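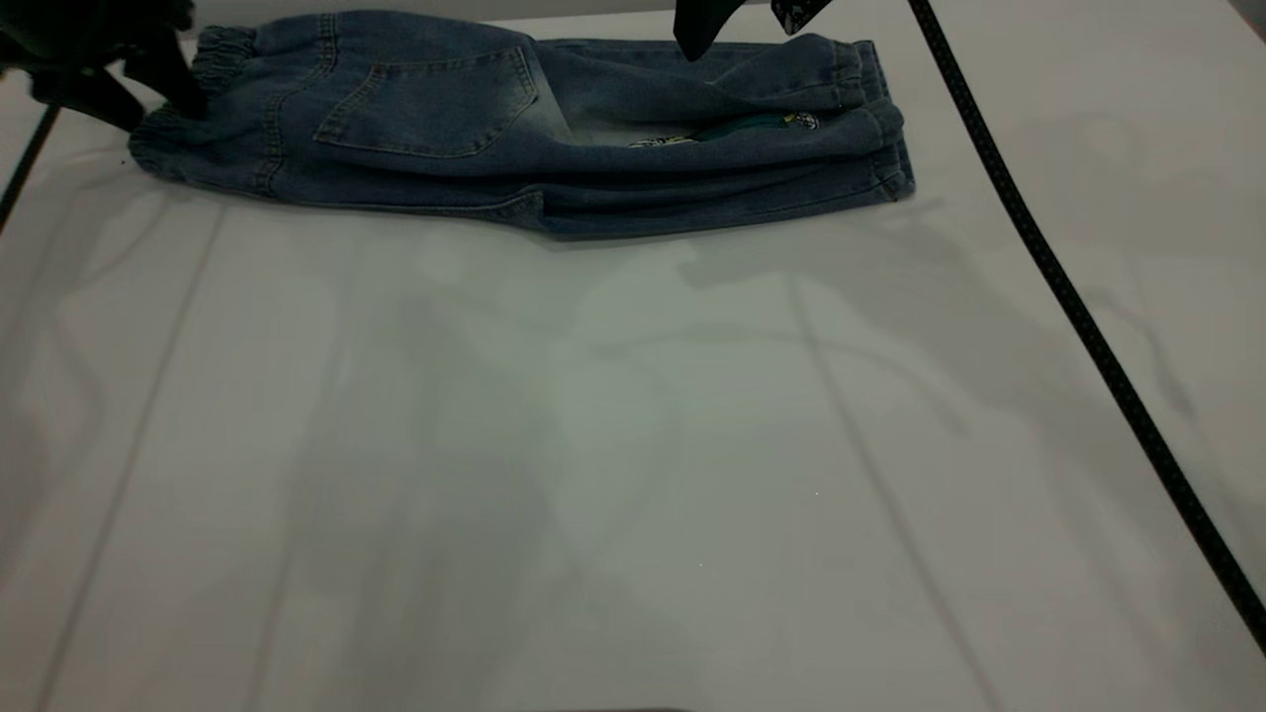
How to Fold Kids' Elastic-Waist Jeans So They Stay Folded

2022-12-11

8 comments
3 shares

Every December I go through the children's drawers, partly to make room for whatever the grandparents are about to send and partly because by then the jeans have turned into one big blue lump that won't let the drawer close. I used to fold them the way I fold my own, in half and in half again, and they would spring open before I had even reached for the next pair. Elastic is lovely for getting dressed in a hurry and a real nuisance in a drawer! So I've worked out a way of doing it that suits little pull-on jeans, the kind with a gathered waist and sometimes gathered ankles as well, and I thought I'd write it all down properly.

You don't need much. A clear, flat table is best (a bed is too soft, and you'll find yourself chasing creases all evening). I also like to have a drawer divider ready. Mine are the Heltier fabric ones, but a shoebox with the lid off does just as well, and I used shoeboxes for years before I treated myself.

Step 1. Lay them out flat

Check the pockets first, please. I have washed a crayon and I don't recommend it. Then give the jeans one good shake, holding them by the waist, and put them down on the table with the waistband to your left if you're right-handed. Pull each leg out straight and smooth it with the flat of your hand, working from the waist down toward the ankle. Don't try to flatten the elastic itself. It will gather up again the second you let go, and that's fine, because we're going to tuck it away later on.

If the denim is stiff from drying on the rack, leave the jeans lying there while you make a cup of tea. They relax more than you'd think.

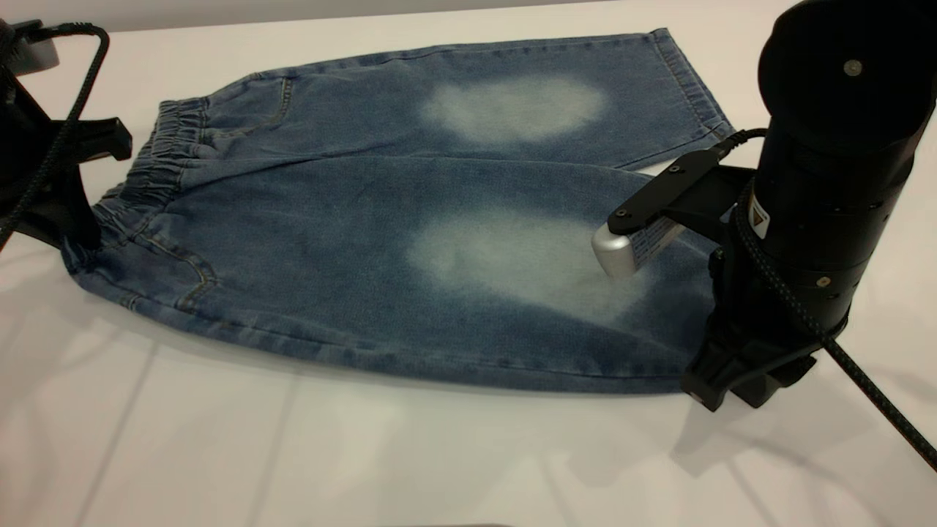
Waistband to the left, legs out to the right, pockets smoothed at the hip.

Take a moment at this stage to look at the knees and the seat. I keep a mending basket by the table, and anything with a loose seam goes straight in there, or else it goes back in the drawer and I forget until the morning it's wanted. Pale, faded knees are no trouble at all, and on some pairs they were that way in the shop. If they feel thin when you rub them between finger and thumb, though, iron a patch on the inside now. I like the Skellel ones because they stay soft.

Step 2. Bring one leg over the other

Take hold of the far leg at the waist and at the ankle and lay it over the near one, so the two side seams meet. You should have one long band of denim. Most children's jeans have a bit of a point at the crotch that sticks out past the line of the legs. Fold that in toward the middle so you've got a more or less straight edge, and run your hand along it.

With ankles that are gathered, put one cuff right on top of the other and give them a gentle tug so they're even. If the pair has an appliqué or embroidery, try to keep it away from where your next fold will come. A thick motif makes a stubborn hump, and folding across it over and over isn't very kind to the stitches either.

Step 3. Fold toward the waist

Bring the ankle end up toward the waistband, stopping a little short of it, say the width of 2 fingers. Press down along the new fold with your forearm and let the air out. Heavier denim will puff up in the middle and look quite pleased with itself, so press again, and if it's still bouncing, open it up and check that there isn't a pocket lining bunched inside. There usually is.

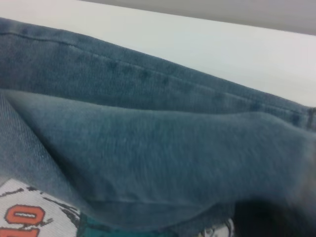

Thick layers make a plump fold, so press it well before going on.

Step 4. Tuck and stand

Now fold the whole thing in thirds, starting from the rounded end, and tuck that end into the waistband. The elastic that gave us all the trouble is what holds the parcel shut. It should stand up on its edge by itself. If it flops, your thirds were a bit generous, and you can undo it and go again.

File the jeans in the divider with the smooth folded edge on top. I put the smallest sizes in front and the ones to grow into at the back. In our old Hirano dresser, one drawer takes up to 200 small things if you count every sock, and the jeans now have a corner all to themselves.

For very tiny sizes, skip the thirds and just fold once more in half. For lined winter jeans, I don't bother with standing them up. They go in a flat stack on the shelf, waistbands alternating left and right so that the pile doesn't lean.

Next time I'll do overalls, which several of you have been asking for, and I'm still arguing with the straps.

Search this site
Type and press enter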